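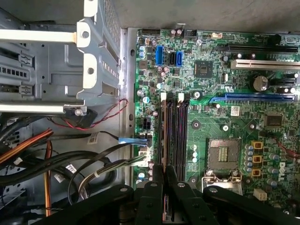
Recorded lectures are easier to keep up with if they live on one machine in the house and stay there. Streaming each one from the course site works until the evening the line is slow or the login has expired, and a laptop that is also used for everything else fills up by the middle of term. An old desktop does the job well. The one used for these notes has a Dell board and a drive cage of stamped grey sheet metal, held with ordinary silver screws, and a cage of that sort is the thing to check before buying a larger drive. Measure the bay, look at how the drive is held, and find out which power and data connectors are free. Speed of the processor matters very little for playing back a talking head and a set of slides.

The tips below come from following evening courses at home, mostly in chemistry and technical drawing. They assume a course that permits downloading. Some do not, and the terms are normally on the enrolment page.

File names

Rename on the day of download. Course sites hand out names made of long strings, and after a few weeks they cannot be told apart without opening them. A workable pattern is course code, week number, part, topic, in that order, with hyphens and no spaces. Put a zero in front of single-figure week numbers or the list will sort wrongly. Keep the date out of the name. Lecturers re-record, and the new version then appears to belong to a different week.

Keep slides in the same folder as the recording they go with. A separate folder for slides looks tidier and is a nuisance by revision time.

File size

A typical lecture from the Randine evening programme comes down at 701 MB in the higher quality. The lower setting is fine for anything spoken over slides. Use the higher one for worked examples on a board, where subscripts and minus signs disappear under compression. Check one minute of board work at the lower setting before committing a whole course to it.

Delete the higher quality version only after the assessment has been marked, including any resit.

Backups

Keep 2 copies, on separate drives, and do not leave both in the same room. Lecture recordings can often be downloaded again, at least while the course is open. Annotated notes cannot, so if space is short, back up the notes first. Access to the Randine recordings closes at the end of July, and other providers close theirs on the last day of teaching.

Test the copy by opening a file from it. The progress bar reaching the end tells you only that the copying stopped.
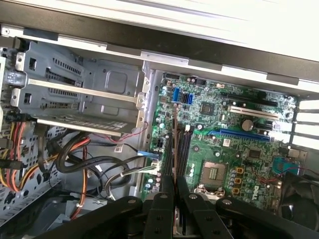 A backup drive that stays plugged in permanently is exposed to the same faults as the main one. Connect it, copy, eject it, put it away. A kitchen drawer is acceptable if it isn't the one next to the oven. Label the drive itself as well as its box.

Where to sit

The kitchen table is the usual place and has two faults: the height and the noise. Dining tables are generally higher than desks. Raise the chair and put a firm box under the feet, instead of working with the shoulders up for an hour. For noise, run the dishwasher before or after, and move the course if the fridge compressor can be heard over a quiet lecturer. Closed headphones help, though they get warm.

Light should come from the side. A lamp behind the screen is tiring and a lamp behind the chair puts a reflection over the slides. The Stoker clamp lamp will grip a worktop edge but not one with a rounded lip; a strip of scrap wood under the jaw cures it and protects the surface.

If lectures are watched in the workshop, cover the keyboard when it is not in use. Fine sawdust goes under the keys and into fan inlets. Vacuum the outside vents of the computer with it switched off at the wall, and never open the case with the mains lead connected.

Cables

Use a network cable if it can be routed safely. Wireless through a chimney breast is poor at any price. The run from our hall to the back room measured 3,250 mm along the skirting, and was made with a longer cable and the slack coiled behind the bookcase. Do not pull a cable tight round a door frame. Clip it every hand's width on corners and less often on straight runs, and keep it off the floor where chairs roll.

Long extension leads wound on a drum should be unwound fully before use, even for a small load.

Taking notes from a recording

Stop the playback to write. Writing while it runs produces notes of the first half of each sentence. Note the elapsed time in the margin at every new topic, which makes it possible to go back to a derivation without searching. Playing at a faster speed is useful for a second viewing and wasteful for a first one in any subject with symbols.

Allow 2 hours for a one-hour lecture. If less time is available, watch half of it properly and leave the other half for the next evening.

For paper, the Clukier ruled pads are punched for a standard ring binder and take fountain pen without showing through. The squared version is thinner and does show through. Unpunched paper ends up in a pile.

A tray with a lip keeps pens, calculator and rubber together when the table has to be cleared for a meal. An old roasting tin will do. Leave the notes open in it at the right page.

Subtitles

Download the subtitle file if one is offered. It is small and can be searched as plain text, so a half-remembered term can be found across the whole course in a moment. Automatic subtitles get technical words wrong in a consistent way. Find out what the software writes for a term and search for that. The set text for the drawing course is published by Szűcs, and the subtitles render the name several different ways, none of them close.

Save the subtitle file under the same name as the recording. Most players then load it without being asked. If the words drift out of step, the recording has probably been re-cut since the subtitles were made, and downloading both again is quicker than adjusting the delay by hand.

Printing slides

Four to a page is the limit for legibility in most kitchens' light. Turn off background colours first. Slides with dark backgrounds use a great deal of ink and come out damp enough to curl; spread them on a cooling rack for a few minutes before punching.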